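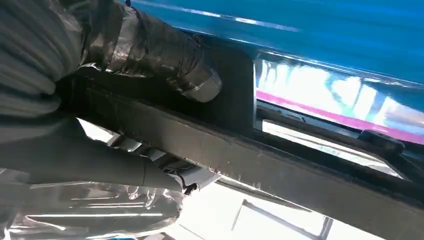 4.2 Surface finish and the reading of wear

Wear on workshop furniture and fittings is easiest to read when two finishes sit side by side, and we were delighted by how often our survey gave us such pairs. Of the 406 surfaces logged at the Drendolthorpe site, 27 were matte black bars or rails, and these turned out to be our richest source of information. Figure 3 shows why: the black bar carries faint scuffs and small light specks, and its lower edge, slightly worn, picks up a thin line of light, while the glossy blue surface beyond it mostly gives back streaks of white. On a finish that shiny, a rater has to work past the reflections before judging the surface itself. Matte black lets small marks stand out, and our raters agreed on them far more often.

Figure 3. Matte black bar with a stepped profile, next to a glossy blue surface.

The stepped profile was a lovely bonus. Where a raised section meets a flatter one, we scored each level separately, using the eight-point Uvlow scale, and then scored the edge between them. Edges were consistently rated higher for wear than the flats, which matches what we saw in the earlier Plirkcombe survey of 3,000 surfaces. We had expected the raised sections to take most of the contact, but the lower edges scored nearly as high.

Glossy surfaces were scored a second time on Wednesday morning under softer light. Agreement improved, though it still fell short of the matte group, and we return to this gap in Section 5.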